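Bidet Toilet Cleaning FAQ

Do I unplug it first?
Yes. Follow the thin cord to the wall and pull the plug.
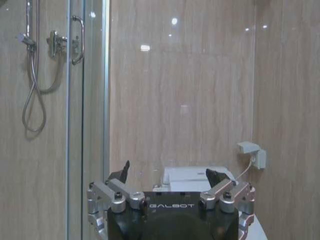
Shuzhen Liang: Mine sulked for 10 minutes once it was plugged back in. Worth it.

Can I spray the button panel?
Only if you enjoy shopping for button panels. Use a damp cloth.
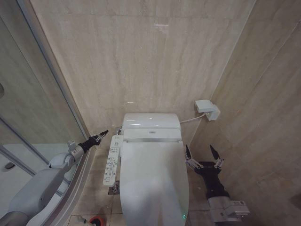 Reading time: 1 min

How far up does everything go?
Lid and seat both. Stains in the bowl won't be shamed away by a closed lid.
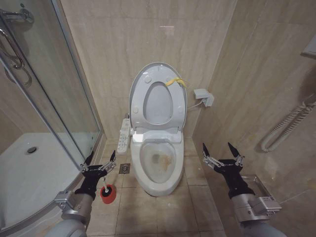
Lid and seat raised, bowl still stained

Will one scrub do it?
Ask the bowl. Mine took 12.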